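Subira Ndung'u has led the choir at Brandow parish for two years. In June it sings its first full evensong, with around 50 voices from three churches.

"We started with hymns people knew," she says. "The psalms came later, and they were hard."

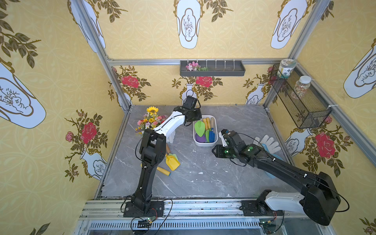 White basket by the back wall

Rehearsals are on Monday in the Jiltitz hall.

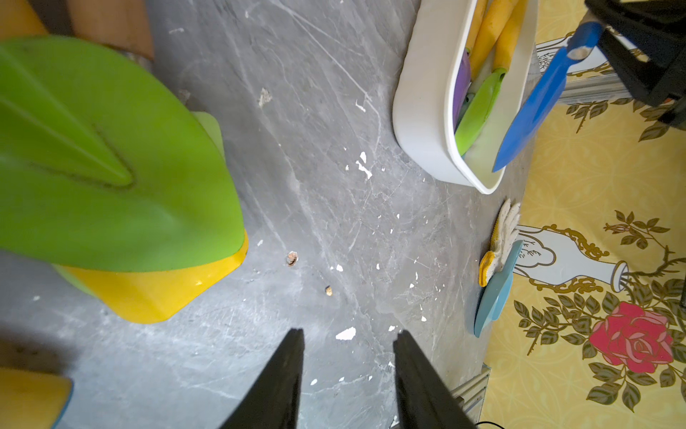 Music and welcome

Marwa Bensaid plays the organ and picks the anthems — "nothing over five minutes."

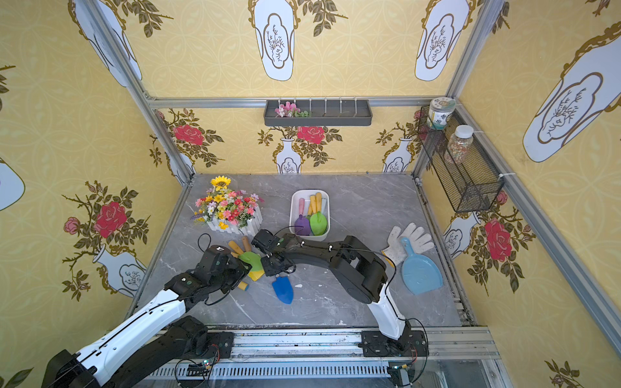
Ndung'u wants the service to feel open to newcomers. The churchyard beds matter to her too. "A blue trowel, a green one, I don't mind which. Come and dig, then stay and sing."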